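Gomora bench kit: equipment plan and cost sheet

README for the planning folder. Maintained by Alby Trevaskis. Last revised in August.

What this folder is for

The folder holds the budget for fitting out a second arm bench at Gomora, to the same standard as the first. It covers the arm, the gripper, the table, the backdrop and the hand tools used as task objects. Staff time and rent are in the Manis sheet and are left out of these totals.

Files

costs.csv: one row per item, with supplier, unit price, quantity and lead time in days
quotes/: supplier quotes as received, from Leletus and Guillot
tasks.txt: the tasks the bench has to support
spares.csv: parts we expect to replace within a year

Prices are in pounds and exclude VAT. Where two suppliers quoted for the same item, both rows are kept and the column "chosen" says yes or no.

Bench tasks

The second bench has to run the tool case tasks without changes. That means a clear white top with enough depth for an open case, and room for the arm to reach down into it from one side. The case tasks decide the table size, so please don't swap in a smaller table to save money without asking first.
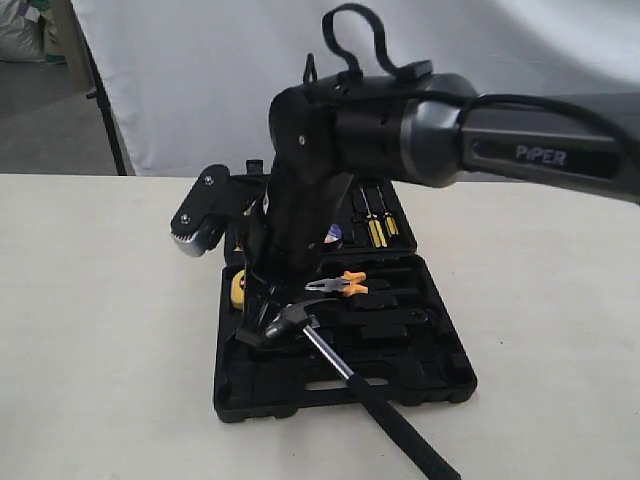 PiPER arm with its gripper at the head of a claw hammer in the open tool case.

Main costs

Table and fixings: 379
Backdrop, stand and clips: 183
Hand tools and case: 136
Gripper spares, first year: almost 700
Set aside for delivery, cabling and mains work: 2,385

The arm has its own line in costs.csv and is still waiting for a second quote. Do not use the first quote in any total that leaves the team. It was given by phone and has no expiry date on it.

Buying tool sets

Buy two identical sets at once. Suppliers change the moulded insert between batches, and a tool that sits a little higher or lower in its slot means teaching the positions again. Guillot will hold a matching set for 30 days if asked when ordering. Keep the second set sealed until the first is worn out.

Known gaps

Lead times for the arm are copied from the first bench order and have not been checked. There is no row yet for a spare power supply. The cost of moving the old shelving is a guess. Two rows in spares.csv have a part number but no price.

Changes

Edit costs.csv directly and put your initials in the last column. Send new quotes to Alby, who adds them to the quotes folder and updates the totals at the end of each month.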